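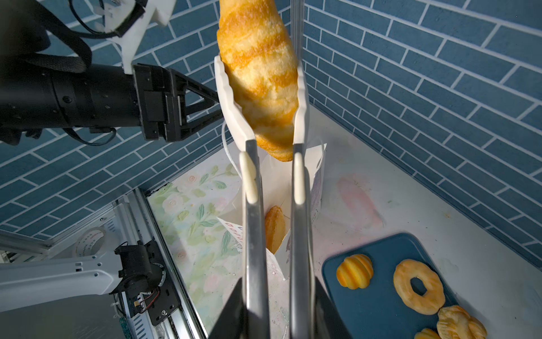 Lestness T2 wrist camera view: pastry held in serving tongs above an open paper bag.

Lestness T2 Bimanual Bench Kit

The T2 is a two-arm bench cell for teams working on food handling, packing and tool use. It ships with both arms, parallel grippers, wrist cameras and the Baluyot control software.

Tool use without a tool changer

The grippers close directly on the handles of ordinary kitchen tools. With tongs, the fingers clamp the metal arms and the jaw opening sets the tip opening. Finger force is set in software and can be changed mid-task. For soft goods such as pastry, start at the lowest setting and raise it only if the item slips.

Wrist cameras

Each camera looks along the fingers, so the tool, the item and the drop point can share one view. Exposure is locked by default. Unlock it under Camera – Advanced if the bench lighting changes during the day.

Specifications

Payload per arm, gripper included: 1000 g
Reach per arm: 800 mm
Control rate: 300 Hz
Supplied cable length, arm to controller: 5 m
Mounting: aluminum rail, either side of the bench

Not included

Tongs, trays, bags and food items. The controller PC is sold separately.

Ordering

Kits are built to order by Breltano. Spare fingers and camera brackets are in stock. For quotes, contact Lenka Sýkora. For integration questions, including use with existing Prikia controllers, contact Fedir Romaniuk – replies go out every Wednesday.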